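3.2 Scaffolding and the timing of feedback

Work on guided discovery has mostly treated feedback as a fixed property of the task. Gebru's account differs in treating it as something the instructor withdraws by degrees, at a pace set by the learner's own errors. On this view a hint given too early removes the need to form a hypothesis, while one given too late leaves the learner repeating a faulty procedure.

To examine this, 27 trainees at the Jamora centre worked through the Kumsa sorting tasks in 3 sessions. Those in the early condition received a written prompt after the first error; those in the delayed condition received it after the third. Prompts were identical in wording, and instructors gave no spoken help. 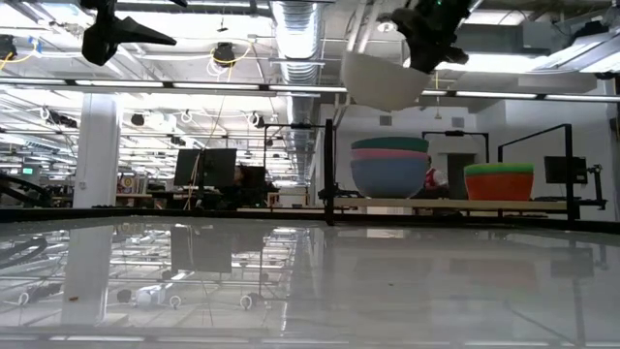

Figure 3. Bowl task, table and overhead lighting.

Transfer was measured with 8 new problems, 5 of which required the rule to be restated in the trainee's own words. The delayed group did better on these restatement items, although they took longer to finish. On the remaining items – all of them solvable by direct recall – the two groups did not differ. The result fits the claim that delay favours the building of general rules, but the sample is small and prior knowledge was measured only by self-report.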